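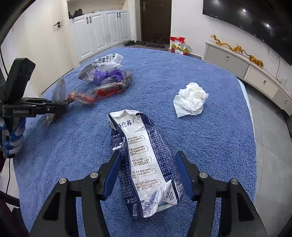
Attachment 1: milk carton, flattened, foil visible at the lower right end

From: Ekow Korletey
To: skolum-recycling list
Date: Sun 14 February
Subject: Re: [skolum-recycling] Flattened cartons, foil lining, which bin?

On the Skolum list, Malhotra wrote:

> We have been putting milk cartons in with the mixed paper since
> January. The Vekudia sorting sheet says "cartons: flatten" and
> stops there. Does the foil-lined kind count as paper, and do they
> have to be rinsed before flattening or after? I have a bag of them
> on the back step and would like to get rid of it.
>
> Also, is it worth cutting the ends off? My neighbor does.

Short answer: no, before, and no.

Longer answer. There are two common types of milk carton. The chilled type is paperboard with a plastic coating on both faces. The shelf-stable type has the same build plus a thin aluminum layer. The outside doesn't tell you much, as both are printed all over. Look at a torn or folded end. In the attachment there is a flap sticking up at the lower right with silver foil on it, so I would sort that one as foil-lined and not look any further.

Neither type belongs in mixed paper. The plastic does not break down in an ordinary pulper in the time the paper needs, and it comes out as reject along with whatever fiber is still stuck to it. Cartons go in the separate carton sack, both types together. The Bridine depot takes them mixed and we do not need to split them.

Rinsing: do it while the carton still has its shape. Half fill with cold water, shake, pour out, stand it upside down on the rack overnight. Once it is flat you cannot get water into the folds, and the folds are where the milk stays. A sack of badly rinsed cartons is unpleasant after 7 days and gets refused.

Flattening: open out the folded corners at both ends first, then press from the middle outward. If you just squeeze it, the panel pinches in at the waist and the ends stay thick. The one attached has that pinch, and it is still acceptable. It only takes up more room in the sack.

Cutting the ends off: please don't. Loose strips fall through the first screen. Creases are fine, and small tears are fine.

Two further points, as they came up off-list:

– The litter-bin figure near the bottom corner of the pack is a "dispose of this tidily" mark. It does not state a material and should not be used for sorting.

– Leave caps off and put them in with the hard plastics.

On quantities, the depot wants sacks in lots of 1,000 cartons. Our last count was 3,654, so three lots can go and the remaining 654 stay in the shed until the next run. Malhotra, your bag can be added to those – leave it inside the door, tied, with the date on a tag.

I will ask Vekudia to change the line on the sheet to "cartons: rinse, drain, flatten, carton sack". If anyone wants different wording, reply to the list and not to me.

Ekow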